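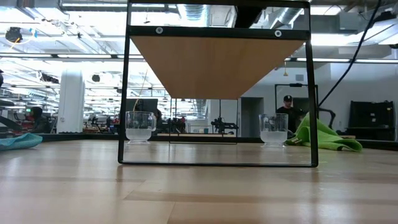
Wodero Running Club will hold its first Zundongate Relay in August, and entries for school and club teams are now open. The relay is a cross country race for teams of eight runners, on grass and forest paths outside the town of Zundongate. The idea was discussed for a long time in the club room, at the wooden table with the glossy top, where a black metal shelf unit with a tan wooden panel now stands. The club has decided that the shelf will hold the team envelopes on the race day, so every captain will know where to go for the numbers.

ZUNDONGATE, Thursday, April 9, 2020. The club understands that all track and road meets of this spring are canceled or moved, and that many young runners train alone at the moment. The relay is planned for August with the hope that teams can then meet again. If the public health rules in that month do not permit the race, it will be canceled and all entry fees will be paid back in full.

The course is a loop of 13 furlongs, measured by the club with a steel tape during the winter. Every runner completes the loop one time. The first part is flat and goes along the river. After the footbridge the path climbs through the pine trees to the water tower, and then it falls quickly to the exchange zone behind the school field. Spikes are allowed, but the club recommends short ones, as there is a piece of gravel road before the bridge.

There will be three races: high school girls, high school boys, and an open race for clubs with mixed teams. In the open race at least four of the eight runners must be women. The winning team in each race receives the Kirkegaard Cup, which stays with the team until the next year. The fastest single loop of the day, for girls and for boys, will also be honored.

Entries are limited to 21 teams in each race. A team may name two reserves, and the order of the runners can be changed until one hour before the start. School teams should be entered by their coach. Club teams can be entered by any adult member. A runner may take part in one race only, also when the runner belongs to both a school and a club.

Timing will be done by Tamomeo, a local company that has worked with the club at its winter races. Every team carries one chip, fixed on a soft wrist band, and this band is passed from runner to runner in the exchange zone. A team that loses the band can finish the race but will not be placed. Split times for each loop will be published on the club website in the same evening.

Spectators have free entry. The parking field has space for 600 cars and is reached from the north side only, for the bridge road will be closed from early morning until the last team has finished. Dogs are welcome on a leash, but not inside the exchange zone. Food and warm drinks will be sold beside the school field.

Entry forms, the course map and the full rules can be found on the website of Wodero Running Club. Coaches who want to see the course before the summer may write to the club through the contact page. Please name the school or club and the wished day in the message.

About Wodero Running Club: The club organizes training groups and races for runners of all ages in Zundongate and the villages nearby.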